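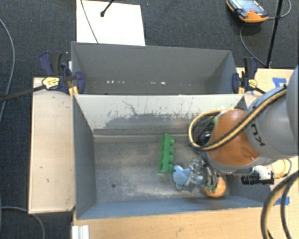
Robot arm reaching into a gray metal bin, with a second bin directly behind it.

Rallholm Charity Raffle: Your Questions

We get a lot of mail about the raffle and we love it, so keep it coming! Ileana Ardeleanu and Teodor Rusu went through the inbox and pulled out what people ask most. Page last updated March 3, 2020.

What is the Rallholm raffle?

It's a paper-ticket raffle run once a year by the Rallholm Supporters' Club, with the draw in November. Money left after prizes and printing goes to the youth soccer program, which means boots, goalkeeper gloves, bus hire for away games and the floodlight bill. It started as a table by the turnstile with a cookie tin on it, and we're so pleased with how it has grown.

How many tickets are there?

We print 2000 and stop. If they sell out early, they sell out early. Last time the final book went on a Saturday morning to a man who had only come in to use the restroom.

What does a ticket cost?

$3 each. There is no discount for buying a whole book, although people do ask every year. Every ticket has the same chance as any other and we like it that way.

Can I pick my own number?

Yes, if you buy at the clubhouse and the number hasn't gone. Low numbers and birthdays go fast. Online reservations get the next number in the book – no choosing, sorry.

Wait, can I buy online or not?

You can reserve online and pay when you collect. We can't take card payments for raffle tickets through the website. Reservations are held for a week, then the numbers go back on sale.

What are the prizes?

First prize is $2000 in cash. Second prize is $300. Then there are smaller ones, and these are honestly our favorite part to put together: a season pass for two, a signed home shirt, a dinner for four at Mihăilă on Front Street (get the plum dumplings!), and a big hamper that Brândușa Radu fills herself and won't let anyone look inside until the night.

Do I have to be there to win?

No. We call every winner using the number on the stub, so please write it clearly. Sevens that look like ones have given us real trouble. If you don't answer we try again over the next two weeks, and we also post the winning ticket numbers on the clubhouse door and on this site.

What happens if a prize isn't claimed?

You have 100 days from the draw. After that, cash prizes go into the youth fund and anything else is put back in for the next raffle, except food, which we give away.

How is the draw done?

By hand, in front of whoever comes. All the sold stubs go into the drum, the drum gets a good long turn, and someone from the under-12s reaches in. Hermenegildo Lozano reads out the number and Ecaterina Olteanu writes it down and shows it to the room before the next one is drawn. Cash prizes are drawn last. It gets loud!

Can one person win twice?

Yes. A stub stays out once it's drawn, but if you hold other tickets, those are still in the drum. It has happened once, to twins, if that counts.

Who isn't allowed to enter?

Anyone under 18, and anyone who handles the stubs or the drum. Players and coaches can buy tickets like everybody else. If you want to give a ticket to a younger family member, the adult's name has to be on the stub.

Is this a lottery? Do you have a license?

It's a charity raffle, and we register it with the county every year before a single ticket is sold. A copy of the current permit hangs beside the bar. You're welcome to read it or ask us for a scan.

Can I sell tickets at my workplace?

Please do! Come and sign out a book. You're responsible for the whole book, so bring back the money, the stubs and anything unsold by the Friday before the draw. Late books can't go in the drum.

I lost my ticket. Am I out of luck?

Probably not. The stub is what goes into the draw, and it has your name and phone number on it. Bring photo ID and we'll match you up.

Will I owe tax on a prize?

You might on the bigger ones, and it depends on your situation. We'll give you a letter stating what you won and when. For anything past that, please ask a tax preparer.

My question isn't here.

Stop by on any match day and ask at the ticket table, or use the contact form and put "raffle" in the subject line. Teodor usually replies within a couple of days, a bit longer when there's an away game.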